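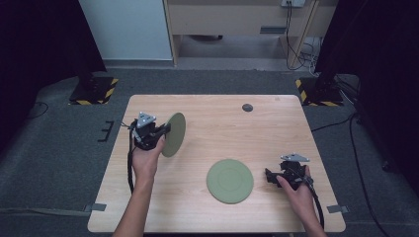 Chapter 6
Ceasefire Lines and the People Who Draw Them

A ceasefire is an agreement to stop shooting while both sides argue over who stopped first. The one between Memau and Laltari took 16 drafts, and the sticking point in most of them was a strip of hillside that neither army had wanted before the other one asked for it. Think of a green disc held on its edge in the jaws of a gripper, with a second gripper close by and empty. Students tend to watch the one doing the holding. Generals do too. In this chapter we will spend more time on the empty one, which in border disputes usually belongs to the side with the longer memory and the larger artillery budget.

The Zoëga Line, as the hillside border came to be known, ran for 111 miles and was patrolled by 2258 monitors. Their orders were to observe violations and report them. They did so faithfully, and the reports were filed.

Shelling resumed in July. Each government said it was answering the other, and each had a map to prove it – the same map, as it happens, printed in Gredanico and shaded differently.

We begin with the text of the agreement itself, and with the word "temporary," which appears in its first article and was never defined.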